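Gitenbridge walking program opens winter sign-up

A free walking and weight-management program in Gitenbridge will take new members again in December, with places for 300 adults.

The program, run out of the Figueiredo Center on the north side of town, began as a lunchtime walking group for staff at Erko, the packaging firm. It now has 609 members, most of them with no link to the company. The winter intake will be the largest so far.

New members get a short health check, a step counter if they want one, and a place in a weekly group that meets either at 7 a.m. or 6:30 p.m. Weigh-ins are optional. People who choose to be weighed do so in a side room with a member of staff, and the number is written on a card that the member takes home.

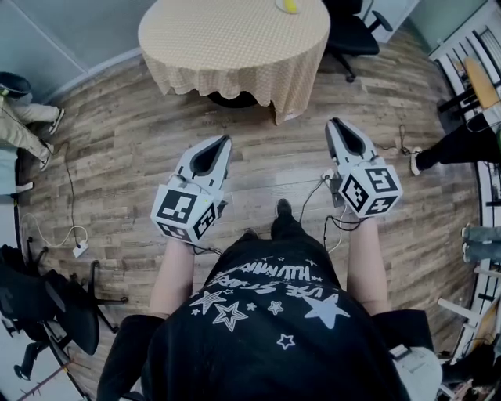 Ermelinda Morais, who coordinates the groups, said the optional weigh-in was brought in last winter after several members stopped coming.

"They'd had a bad week and didn't want to get on the scale, so they skipped the walk too," she said. "We'd much prefer they came and walked."

Attendance at the evening groups has gone up since then. The morning groups have stayed about the same size – Morais puts that down to the dark and the parking.

The basic indoor route is 900 yards, made up of laps of the center's main hall and the long corridor behind it. Outdoor groups follow the Tuledar trail as far as the footbridge and back. When the trail is icy, everyone walks inside, and the evening session is split into 2 shifts to keep the corridor clear. 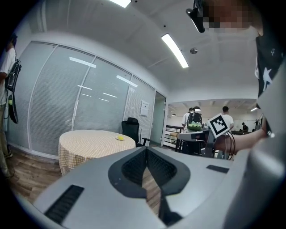 Indoors at the Figueiredo Center, Gitenbridge.

Orla Foley joined in the spring after her doctor suggested more daily activity. She said she had lost some weight, then gained a little back over the summer, and now pays more attention to how she feels on the stairs at work.

"I used to stop on the second landing," Foley said. "Now I go straight up, and I can talk at the top."

The program does not give out meal plans. A dietitian visits once a month and members can book a 20-minute appointment at the front desk. Those slots tend to fill early, and a waiting list is kept.

Sign-up forms will be at the center's front desk and at the Gitenbridge library. Current members do not need to fill out a new form but should let their group leader know if they plan to change times. Walkers should bring indoor shoes with clean soles and a water bottle.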